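17/04/2023

Sigo con la comparación de pinzas que dejé a medias en enero. En el banco hay ahora dos brazos colaborativos, uno junto al otro, y la misma mesa de siempre. La tarea tampoco ha cambiado: rotuladores, vasos de plástico y un portapapeles con un folio.

Primero, la pinza Fornon. La usé durante 600 ciclos de coger y soltar un rotulador. Cierra rápido y el cable estorba poco, pero los dedos de serie son demasiado lisos para un cilindro fino. Al apoyar la punta en el papel, el rotulador gira unos grados y el trazo se va. Con las almohadillas de goma mejora bastante. El fabricante las vende aparte.

La Redon es más lenta y más pesada. A cambio, la fuerza se ajusta desde el controlador en pasos pequeños y eso se nota con los vasos: con la Fornon deformé 2 antes de encontrar un valor razonable. Llevo 4,000 ciclos con ella y no he tenido que recalibrar la apertura.

Escribir es lo que peor llevan las dos. El problema está en la altura. Si el folio se abomba un poco, la línea sale a trozos, y si bajo más, la punta se aplasta. De momento hago rayas onduladas cortas y las comparo a ojo.

Del controlador Villalobos tengo poco que decir. Arranca bien, guarda las posiciones y el registro se corta a las 1,000 líneas, así que hay que descargarlo a menudo. La documentación de Plurngate para conectarlo a la cámara de muñeca está anticuada; los nombres de los parámetros ya no coinciden con los del menú.

Para la próxima tanda quiero probar una fijación con algo de muelle y repetir los trazos con las dos pinzas a la misma velocidad.
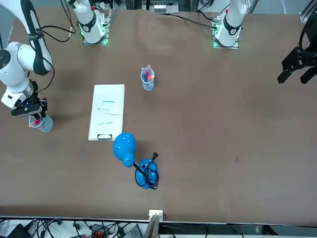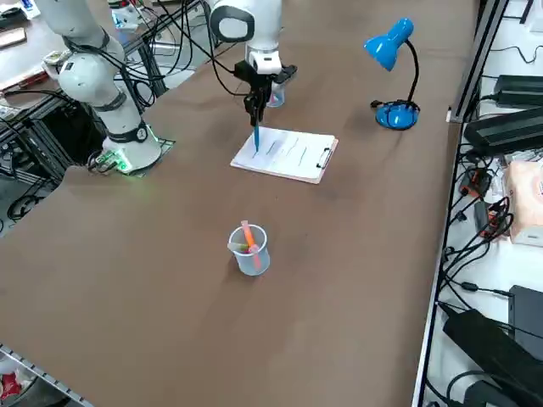
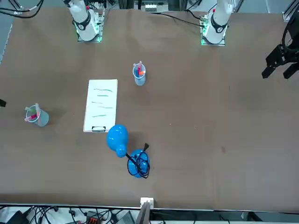
*Los dos brazos en la mesa, con el portapapeles y los rotuladores. En la segunda foto, la pinza sujeta el rotulador azul sobre el papel.*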